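Packers moved from the line to demonstration tables - how should rate, rotation and job grade be handled?

Posted in: Workplace automation > Staffing and job design
Tags: demonstration work, hand-held grippers, rotation, job grade

bin_and_tote

I supervise a returns and repack department at the Otutau site. We handle mixed household goods: cables, small kitchen items, tools, anything that comes back without its box. In September we start commissioning an automated repack cell supplied by Zirkent. The cell is trained from demonstrations done by people, and the site has decided that our own packers will do them.

So far four packers have moved over. They sit or stand at a table with a hand-held gripper in one or both hands and do the handling tasks they used to do with bare fingers: pick up, turn, separate, lay down, place in a tray. The grippers record. A task sheet says which items and in what order.

What I did not expect is how little of our existing paperwork applies. On the line we have a standard rate per item class, a rotation chart, a job grade and a training record. The demonstration tables have a target of 43 accepted runs per person per shift, which came out of the project plan, and nothing else. The target is the same whether the task is setting a rigid object in a tray or separating cable.

Cable is where it falls down. A packer who has done returns for years can find the free end of a coil by feel and shake it out in one movement. With two stiff fingers there is no feel to speak of. You go by eye, take hold of one loop, find out it was the wrong one, and start over. Clear cable on a pale tabletop is worse again, as the strands are hard to tell apart where they cross. Our rejected runs are nearly all cable.

The equipment also wears, and it isn't on anybody's maintenance list. The rubbery facing on a gripper finger can tear and leave a flap sticking out into the grip. The packer then compensates by coming in at a slightly different angle, the run is accepted, and we are presumably teaching the cell to do the same. I have no inspection interval and no one named to pull a tool from use. 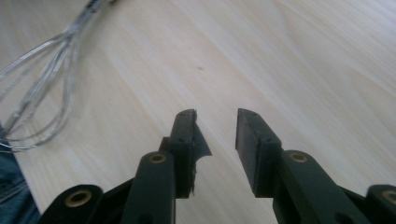

millrace_b commented: The target was set by people planning for data volume, and you are reading it as a labor standard. Those are different numbers. Ask Zirkent for the acceptance rate by item class before you defend or attack the 43.

bin_and_tote replied: Asked. They have it by session only, all classes mixed. They say they can split it from next month.

To finish the post, these are the points I need input on:

1. Should demonstration work have a rate at all, and if so, set on what basis?
2. How long should one person stay on it before rotating back to the line?
3. Does it belong in the packer grade or does it need a grade of its own?
4. Who should own tool condition: maintenance, the supplier, or the person holding the tool?

I am not looking for views on whether the cell should be installed. That has been decided above my level. The packers know it too, and the question I get most often at the tables is what they will be doing once the recording is finished. I don't have a written answer for them and would like one.

Answers

palletline_south
Accepted by poster

We went through this at Clestham with a smaller group. Taking your points in order.

Rate. We dropped the flat target after the second week and measured time per class. Rigid single items were quick and consistent. Flexible items had a spread so wide that an average was of no use. What we have now is a planned mix per session: the supervisor schedules so many slots for rigid items and so many for cable, and the person works through them. If the cable slots are not finished, they are carried over. Rejected runs are logged with a reason code but are not charged to the operator. This last part matters more than it sounds. While rejections counted against people, they learned to pick the easy presentation - they would spread the cable out a bit before starting the recording. Acceptance went up and the recordings stopped looking like what comes down the belt.

Put that in writing for your group: items are to be presented as they arrive. No tidying before the start signal.

Rotation. Ours is half a shift at the table and half on the line, swapped at the meal break. We tried whole days first. Two problems showed up. Hand fatigue was one, and I will leave that to someone with a better background. The other was line skill. Packers who had been on the grippers full time for a month came back slower on manual returns and needed a few days to recover. If your cell is late, and it will be, you need those people to be current on the line.

Grade. We kept them in the packer grade and added a skill allowance. I would not do it that way again. The allowance was tied to the project and ended with it, so people took a pay cut at the exact moment the machine they had trained was switched on. You can imagine how that was received. If the skill is worth paying for, put it in the grade.

Tool condition. The operator checks, maintenance owns. A card at each table, start of shift and after the break: finger faces intact, nothing loose at the pivots, jaws close evenly, strap and lead undamaged. Any "no" on the card and the tool goes in the red bin. Maintenance needs spare finger faces on the shelf for this to work. We ran out in the first week and the card was ignored until stock came in.

On what happens afterward: our cell takes the rigid items and leaves most of the cable and bagged soft goods to manual packing. There are nine people in the department now and there were nine before. The work they do is harder on average, as the easy items that used to break up the shift are gone. Expect complaints on this and treat them as valid. Our manual rate had to be lowered, and it took a long argument with planning, who saw the same job title and expected the same number.

 bin_and_tote commented: The tidying point is exactly what I am seeing and had not put a name to. I watched for it this morning and saw it at more than one table. Did your supplier object when the rejections went up again?

 palletline_south commented: Yes, for a while. Then the cell failed on tangled items during site trials and they stopped objecting.

steelyard9

Just tell them the truth, which is that the robot is there to save labor. Everything else is decoration. As for the rate, 43 a shift isn't a lot, my guys do that before coffee.

 millrace_b commented: Your guys are packing by hand. The count here is accepted recordings through a tool.

 steelyard9 commented: Fair, I skimmed it. I still think somebody should give them an answer about the jobs.

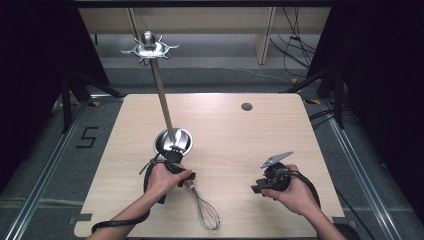

lowbench
Ergonomics and methods technician, Rathore
Member, Staffing and job design group

Adding to the accepted answer on the physical side, which is what I get called in for. My site runs two-handed demonstration work on kitchen and catering items, and the complaints we log are different from packing complaints.

Load at the wrist. When you pick up a long utensil with your hand, you choose the balance point without thinking about it. In demonstration work the task sheet often fixes the grasp location, and it may be at one end. A long metal rod clamped at its lower end and tilted outward puts a turning load on the wrist that the item's weight alone does not suggest. Add the weight of the gripper and the drag of anything attached to it. An item that passes every lifting guideline can still be uncomfortable after a few repeats. We now classify by weight and by distance from the grasp to the far end. Long items are scheduled apart from one another, with something short and light between them. A whisk picked up by its grip is a good filler task.

The waiting hand. In two-handed work one gripper frequently has nothing in it while the other does the holding. People keep the empty one raised, ready for the next step, with the fingers closed around the body. This is static load and it does not appear in any count of runs. Our method sheet says that a hand with no task in the current step may be rested on the table, and the supplier confirmed that this does no harm to the recording. Get the same confirmation from Zirkent before you write it in, as it may depend on the task.

Table height. Set it for the tool, not for the hand. The gripper adds length below the fist, so a table that is right for manual packing is too high by the length of the jaws. Ours were lowered for everyone and the shoulder complaints mostly stopped. Adjustable legs are cheap next to the rest of the project.

Floor. Cables and stand legs tend to accumulate at the sides of a recording area. Mark the position of the table and stands with tape, mark a walking route separately, and keep the leads out of it. Whoever resets the items between runs is the person at risk, more than the one with the grippers.

Rotation. Half a shift is a reasonable upper limit for single-handed work. For two-handed work I would go shorter, with a change of task inside the block. I don't have a number I could defend for your item mix. Start short, ask people where it aches, and extend if the answers are dull.

One disagreement with the accepted answer. The operator check card is fine, but do not leave the pull decision to a yes or no on the card alone. A torn finger face changes the grip gradually and the user adapts to it, as bin_and_tote described. The user is then the last person to notice. We have the incoming operator check the outgoing operator's tool at the swap. Different hand, different habits, and the fault is obvious at once. It costs a couple of minutes.

On grade: at my site the job was rewritten as "handling technician," covering demonstration, manual exceptions and cell recovery (clearing jams, re-presenting items the cell refuses). It was done before switch-on, and people who had worked the tables were placed first. I would aim for that order of events. Cell recovery in particular goes well with demonstration experience. Someone who has spent weeks looking at items through two stiff fingers can usually say why the cell dropped one.

 bin_and_tote commented: Useful, thank you. We have had the tables at packing height since the start. I have put in a request to lower them, and tool checks at the swap start with the next rota. I have also sent the grade wording to HR with both answers attached. They want to know whether cell recovery at your site includes work inside the guard.

 lowbench commented: No. Re-presenting is done at the infeed and jam clearing is done with the cell stopped and locked. Anything inside beyond that is maintenance. Write the boundary into the job description, or it will move.

 palletline_south commented: Agree with checking at the swap. We will probably copy it. What do you do for the first shift of the day, when there is no outgoing operator?

 lowbench commented: Neighboring tables trade tools for the check, then trade back.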